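Subject: Re: [shop-arm] Gripper fingers and wrist view
List: Hustden workshop automation list

On the evening of the September meeting, the Multatov bench wrote:

> We have the arm homing reliably now, but the printed fingers still
> slip on anything long and heavy. Before we print another set, has
> anyone tried the stepped shape in the simulator? And what are you
> using for test objects? Ours is all cubes, and I don't trust it.

We have the stepped fingers loaded in the sim at home. I ran 3,000 grasps over 11 nights on the old desktop, using a mixed pile in place of cubes. 1,642 of them held through the lift. Most of the misses were on the hammer. The arm picks it up by the middle of the handle, the head is much heavier, and the whole thing rotates out of the fingers.

Two changes so far. I moved the grasp point toward the head, and I raised the finger friction a little. I would not trust the friction number until someone has measured it on a real print – mine is a guess.

Wrist view from the current layout:
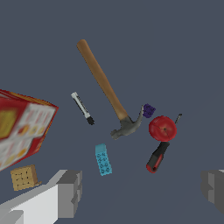
Sim view between the fingers: hammer in the middle, apple lying over the screwdriver.

The apple and screwdriver are the next problem. The planner treats them as one object and tries to close on both. I have spread the spawn points to 14 cm for now, but that only hides it.

If you print a set, please use the Brallenero branch. The main one still has the old finger mount.

– Kneževič garage build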